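What we spent, what we nearly spent, and the drawer of fingertips

I promised Yolanda Yupanqui months ago that I would write up how we planned the money for our server bench, and she has been very patient with me (two reminders, both with biscuits). So put the kettle on, because I do go on a bit once I start talking about budgets.

For anyone new to the blog, we take in retired office machines and servers, test them, strip what can be reused and send the rest on for recycling. I started doing this in 2006 with a borrowed screwdriver set and a garage that leaked. These days there is a proper workshop, a proper lease and, as of last winter, a robot arm that does some of the work inside the case.

The arm was the easy part to price! You ask for a quote, a quote arrives, you have a little sit down, and then you compare it with the other quotes. We had three, and in the end it came down to Prudero and Koltodora. Prudero was the cheaper on paper but wanted a yearly fee for the control software. Koltodora cost more up front and the software came with it. Armindo Bettencourt made a lovely spreadsheet with both of them spread over five years, and the lines crossed early in year three, so Koltodora it was. If you only take one thing from this post, do the five-year sheet. Ours took an evening and changed our minds completely, as I had been all set to sign with Prudero.

What I had not planned for was everything that hangs off the arm. The gripper we wanted was a separate order. So was the small camera for the wrist, and the bracket for the camera, and the cable for the camera, which had to be a particular flexible sort that survives being bent all day. I had put down £920 under a heading called "bits", feeling very grown-up about it, and the bits had eaten the lot before the arm was even bolted to the bench.

Then there were the fingers. The gripper came with one pair of fingertips, which I thought was plenty, and Milagros Palomino, who has run machines like this for far longer than I have, looked at me rather kindly and told me to buy spares. We spent £337 on three more pairs with different tips, and I grumbled about it at the time. I have stopped grumbling. A wide tip that is lovely for lifting out a memory module is no use at all near a processor, and we swap them most days. They live in a drawer lined with an old tea towel.

The job we bought the arm for is the processor end of things, and it is fiddly. You have the cooler to come off, the retention bracket to lift, and very little room between the memory slots on either side. When we were working out whether the gripper would fit, Nidia Llanos cut two strips of cardboard to the size of the fingers and poked them into every chassis on the shelf. It cost nothing and saved us from ordering the bigger model, so I'd recommend it warmly.

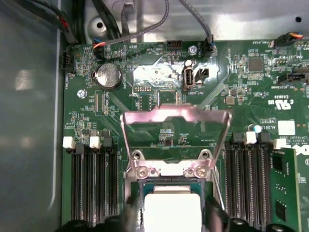 Bracket up, processor still in its socket, and memory slots close by on both sides.

You can see why I fretted about finger width. Cables are the other thing I would allow for next time, by which I mean hours more than pounds. Every maker routes them differently, and somebody has to teach the arm where it may and may not go. I had budgeted a week of Efraín Giraldo's time for setting up and it was nearer a month, spread over the dark end of December and a good way beyond. He was very nice about it. I should have put his hours on the sheet as a real cost, in with the arm and the gripper, and I have now added a row for it so that I can't forget.

As for what comes next, we are thinking about a better light for the bench, as all that shiny metal throws a lot of glare, and I have asked Restrepo for a price on a diffused one. There is also a tray feeder from Drenadar that Armindo keeps leaving the brochure for on my chair. I haven't said yes. I have, however, started a new tab on the spreadsheet, and he has already found it and typed in the delivery charge.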